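Facilities Requests, Pondirbridge office
Ticket 242: Artificial flowers coming apart, shared white table
Opened by: Mirjana Perić
Assigned to: Milovan Stan
Priority: Low (raised to Medium by requester, returned to Low by Facilities, raised again)
Status: Closed, with grumbling

2 January 2021, Mirjana Perić wrote:
The fake flowers are shedding. I know how that sounds. We bought the artificial kind so that we'd never have to sweep up after them, and now I find bits of greenery on the table every time I go in. Please advise. 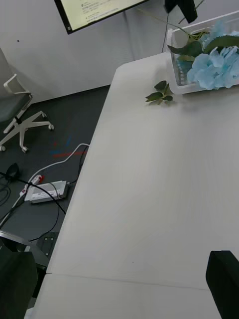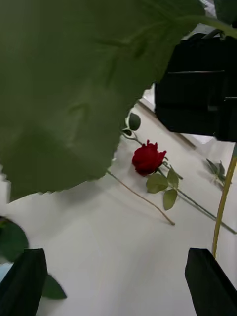

I've tried pushing the loose pieces back on. They stay on until I leave the room.

Milovan Stan wrote:
Thanks for the report. Before I order anything, could you tell me:
Are the leaves tearing, or are they sliding off the stems whole?
Is there any glue left on the ends?
Has anybody been watering them?

Mirjana Perić wrote:
Sliding off whole. No glue that I can find. As for the watering, I asked, and Zlatko went quiet.

Zlatko Radulović wrote:
It was one time and I was new.

Milovan Stan wrote:
Water won't hurt the leaves, but the stems on the Arrieta assortment have wire inside and it rusts. Zlatko, please retire the watering can. Mirjana, try this in order:
1. Take everything out of the basket and lay it flat.
2. Pull gently on each leaf. If it comes away, put it in a pile with its own stem. (Mixed piles are how we got the rose with hydrangea leaves last February.)
3. Put a dab of hot glue on the peg, push the leaf on, and hold for a slow count of 8.
4. Leave it alone overnight. This is the step people skip.

Mirjana Perić wrote:
Did 1 through 3. Step 4 was interrupted when Damir needed the table and put the whole lot back in the basket while the glue was still soft. Two of the hydrangeas are now one hydrangea.

Damir Radonjić wrote:
It looks fuller that way – I'd call it an improvement.

Milovan Stan wrote:
Please don't pry them apart, the petals will go before the glue does. Turn the join toward the wall. For the rest, start again from step 3 and leave a note on the table.

Velimir Hodžić wrote:
Can I ask why we don't just buy new ones? Skeltberg sells a box of 200 stems.

Milovan Stan wrote:
You can ask. We'd then own 200 stems and one basket, and I'd be getting a ticket about storage. Pikov does replacement leaves in bags, so I've ordered 3 of those and they can live in the supply drawer with the glue sticks.

Mirjana Perić wrote:
Redone, note left, note obeyed. I gave everything a good tug this morning and the leaves held. One small sprig has no obvious parent and I've stuck it in at the back. OK to close, though I'd like it recorded that I raised the priority for a reason.

Milovan Stan wrote:
Recorded. Closing. If the rose starts, open a new ticket.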